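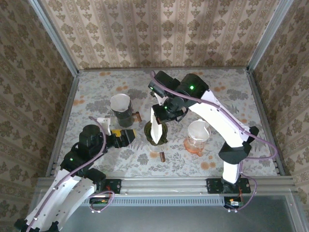 Strachan Publishes Fault Report on Two-Arm Drinks Station, Says Vendor's Claims Don't Hold Up

Cause of May stoppage traced to grip loss; testing firm questions "fixed" label

Aug 2, 2024 – Strachan, an independent equipment testing firm, today released its findings on a fault in the Helline two-arm drinks station, built by Mernodari and under review for use in staff kitchens and small cafes. The report covers 311 bench runs and finds that the fault behind a stoppage in May is still present after the software update that was supposed to remove it.

The stoppage happened at a trial site run by the office services company Skotarero. One arm was holding a container over the table when its gripper opened early. The second arm, which had already started its own move, did not stop. It pushed the fallen container against the back wall and kept pushing until a staff member hit the power switch. There were no injuries. A quart of cold liquid went over the table and down behind the front rail, and the station was out of service for 13 days.

Mernodari described the event at the time as "a one-off handling error" and sent out an update it called a full fix. Skotarero asked Strachan to check that claim before putting the station back in front of its customers.

"We were told it was fixed, and we were told it could not happen again," said Jitendra Uniyal, lead test engineer at Strachan. "Those are two big statements. We asked for the data behind them and got a slide with a green check mark on it. So we ran the thing ourselves."

The bench runs covered two routines: setting a paper filter into a drip cone, and a pour. Testers logged 38 early releases across the full set. In 26 of those, the second arm carried on with its planned move after the first arm had lost its load. The remaining early releases ended in a proper stop.

Filters were a nuisance more than a danger. A dropped paper filter lands on the table and somebody picks it up. Pours are a different matter, and the report spends most of its pages on them.

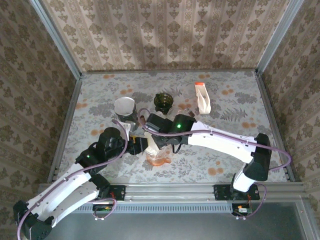

During a pour, the two grippers may have to work within a few inches of each other over the middle of the table. The station's controller treats each arm as its own machine for much of that time. It checks that the planned paths do not cross, and then it trusts the plan. If a container slips, the plan is out of date, and the other arm has no way of learning that until its own motor load climbs past a set limit. Strachan found that limit was high enough to crush a thin plastic container before anything tripped.

The update did make one real change. It slowed the gripper's opening speed and added a short wait before release. Strachan's view is that this lowers the odds of a drop in good conditions and does little for the underlying fault, which is that a loss of grip on one side is not passed to the other side as a stop command.

"Slower is fine. I have no quarrel with slower," Uniyal said. "But a slow machine that doesn't know it has dropped something is still a machine that doesn't know it has dropped something. I would not put hot water through it on the strength of this update."

The report also raises the matter of electronics placement. Small circuit boards hang below the front rail, under the arm mounts, on a station meant for handling drinks. Mernodari's manual tells operators to "avoid spills." Strachan considers that instruction inadequate and asks for a splash cover, along with a drip test carried out by someone other than the maker.

Strachan recommends that operators of the station:

Keep it on cold liquids only until a revised controller has been tested.
Mount a stop switch within arm's reach of the front rail – the trial site's switch was on a side wall.
Turn off any setting that restarts a routine by itself after a fault.
Write down every drop, including dropped filters, with the time and the routine.

Mernodari was given the report ahead of release. In a written reply, the company said it "stands by the safety of the product" and that a further update is planned. It gave no delivery date and did not dispute the release counts. It did object to the word "fault," and asked that "unexpected grip event" be used in its place. Strachan has kept "fault."

Skotarero said the station will stay out of customer areas for now. The company has not canceled its order.

Strachan will repeat the full set of runs when the next update arrives, using the same routines and the same pass mark. Results will be published whichever way they come out. The firm was paid a flat fee by Skotarero for this work and received no money from Mernodari.

Copies of the report, including the run logs, are available on request from the Strachan press desk. Jitendra Uniyal is available for interviews.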